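Fatix Open Day: an Afternoon of Robot Arms and House Rules

I have wanted to see the workshop at Fatix ever since a reader wrote in to ask how small companies handle safety around tabletop robot arms, and in October the chance finally came. They hold an open day twice a year, and I signed up for the Tuesday session along with 14 other people, most of them from small manufacturers and one very cheerful pair from the technical college in Stiltwood. The train was late, the coffee was good, and I came home with more notes than I could possibly use (you have been warned!).

The visit starts in a meeting room with the house rules. Fatix keeps them in a binder that runs to 52 pages, which sounds dreadful, but the part everybody has to know fits on a single sheet and is read out loud to visitors. Hair tied back, no lanyards, bags left on the hooks by the door. No reaching over a table while the arms have power, even if they haven't moved in ten minutes. I liked that last one very much, and I noticed how often our guide came back to it through the afternoon.

After that we went over to one of the two-arm tables, where the work is picking small things up and putting them in a tray. 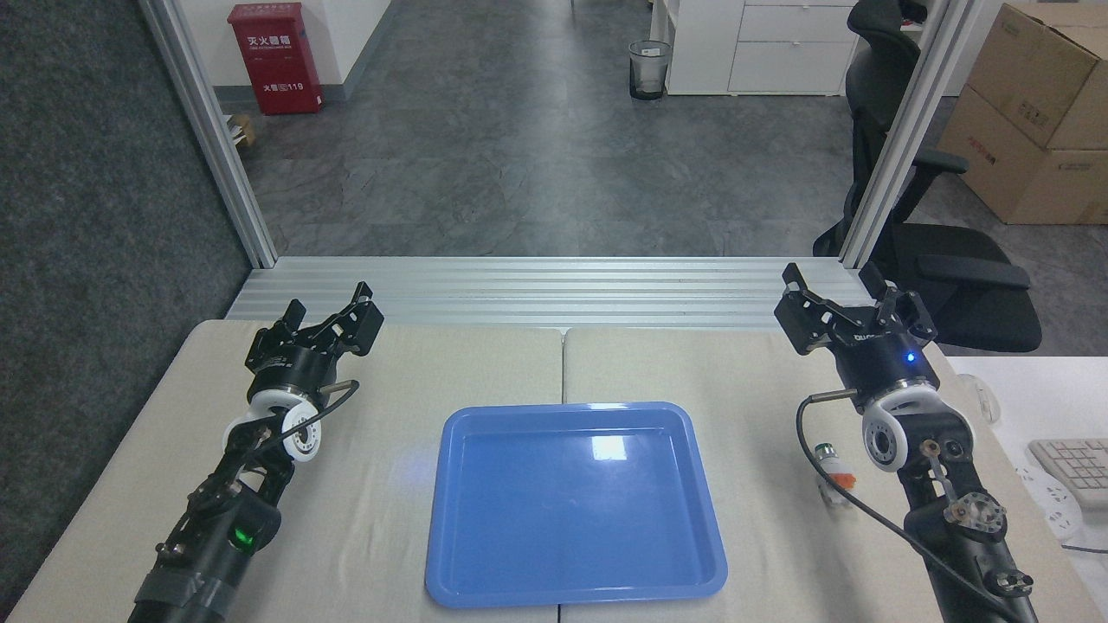

Both grippers open and the blue tray empty between the arms.

The rule for the table itself is short. Only the tray and the item for that task may be on it. Pens, phones, cups and spare screws go somewhere else before anyone touches the controls. Our guide told us they wrote it down after a missing hex key spent a whole week spoiling their results, and I laughed, having lost a fair number of hex keys myself.

Somebody in our group asked about speed. During setup and teaching the arms are held to a slow limit, 300 millimeters a second at the very most, and the full speed setting needs a second person to sign for it. The sign-off sheet hangs on a clipboard, on paper, and they have tried two different apps and gone back to the clipboard both times. I was glad to hear it, I must say. 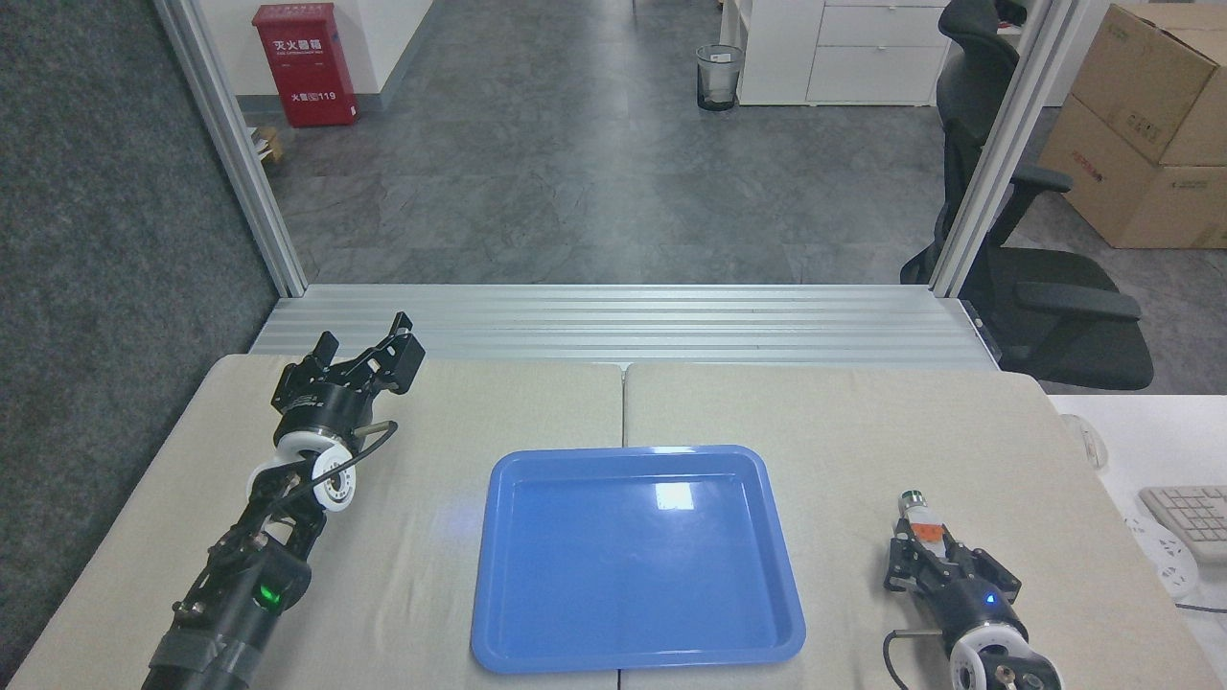 The other thing I asked about was cables, a subject on which I can be a bore. Fatix has a cable check at the start of every shift: you look along each arm with the power off, see that there is enough slack at the wrist for the joint to turn, and look for rubbing or a loose plug. Then you write your initials. It takes about 2 minutes. If tape has been used on an arm, it gets looked at too, and anything that has started to lift is replaced that day. The folks from Stiltwood copied the whole checklist down and plan to use it with their first-year students, and I hope they do.

There is also a proper way to begin a run. The operator says "starting" out loud and waits for an answer from anyone else nearby. It felt a bit like being on a boat! After an hour of it, though, half of our group was answering without being asked.

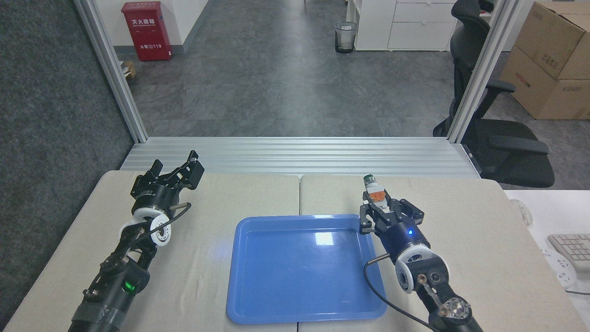

The right arm with a small item in its gripper, over the corner of the tray.

We talked for a long time about what to do when a gripper is holding something and the run has to stop. The instinct is to reach in and take the thing, and I am sure I would have done just that. At Fatix you press the stop, wait, say what you are about to do, put one hand under the item and only then release the fingers. Items used for practice are light and have no sharp edges, and glass is kept off these tables altogether.

The last half hour was given over to questions and a plate of very nice ginger cookies. A gentleman from Flirnwood wanted to know whether the rules slow people down, and was told that they do in the first month. The binder is revised every spring, and visitors can ask for a copy of the single sheet at the front desk. I took two.

If you are thinking of going, wear flat shoes and eat lunch first. The next open day is in the spring, and places are booked through the Fatix front office. I'm hoping to get to the one at Miyazaki before then, and will write that up as well if my notes are readable.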